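How many sim demos before you stop collecting?
Forum: Manipulation and Learning > Data collection

grainline
Posted 4:12 PM
We're training a policy to open kitchen cabinets in simulation, wrist camera only. So far I have 1,218 teleoperated demos across the Bredis and Olteretti kitchen sets. After cleaning I'm down to 883. Most of what I threw out was the operator closing early and catching the knob with one fingertip.
The policy does fine on bar handles. On round knobs it drifts to one side in the last few centimeters and closes on nothing. I can collect more, but operator time is limited and I'd like to know if it's worth it before I book another week.

torque_limit
Posted 4:40 PM
What does the wrist view look like right before the grasp? Hard to say anything without that.

grainline
Posted 4:58 PM
One from the knob set:

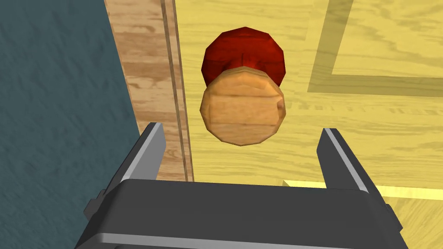 Wrist view, jaws open, two-tone knob on a yellow panel.

Textures are randomized per episode, so the next one could be gray on gray. Knob shape comes from a short list and doesn't change much.

torque_limit
Posted 5:15 PM
OK, so the camera sees both fingers and the knob together. That's a decent view. I don't think you're short on data. I think you have too many demos that start far away and too few that start close. Count how many frames in each episode come from the last stretch before contact. In ours it was tiny compared to the reach.
We recorded 200 short ones that began near the knob with a random sideways offset, and that helped more than the previous thousand full-length ones.

mossback
Posted 5:31 PM
I'd go the other way. Short demos gave us a policy that was good at close range and confused everywhere else, because the reach left it in positions the short demos didn't cover. We went to 2,297 full episodes for the Vornville project and the drift went away by itself. Boring answer, but it worked.

torque_limit
Posted 5:44 PM
Did you change anything else between the two runs?

mossback
Posted 5:52 PM
Image size went up. I'm fairly sure that wasn't it, but no, I didn't run them separately.

torque_limit
Posted 5:55 PM
Then I wouldn't credit the episode count.

shelfpin
Posted 6:20 PM
Different question for grainline. Why throw out the early closes? If the operator opened again, recentered and finished the job, keep those. That's the recovery you want it to learn. Drop only the ones that never got the door open. You can also cut the bad close and keep the part from the reopen on.
Also check the lag in your teleop setup. We use the Šťastný logger and it saved the image one step behind the action. You barely notice it on a long handle.

grainline
Posted 6:47 PM
I dropped anything with more than one close command, so yes, the recoveries went out too. They're still on disk. I'll put those back first because it costs nothing.
Haven't checked the lag. Will do that tonight.

mossback
Posted 7:03 PM
If you do try the short ones, train on them mixed with the full set and post both numbers. I'd like to be wrong about it.

grainline
Posted 7:10 PM
Sure. Plan is recoveries first, same seed, same image size, then the short starts as a separate run. Bar handles stay in as a check.

shelfpin
Posted 7:26 PM
Keep a few knob shapes out of training too, or you won't know if it learned knobs or just your list.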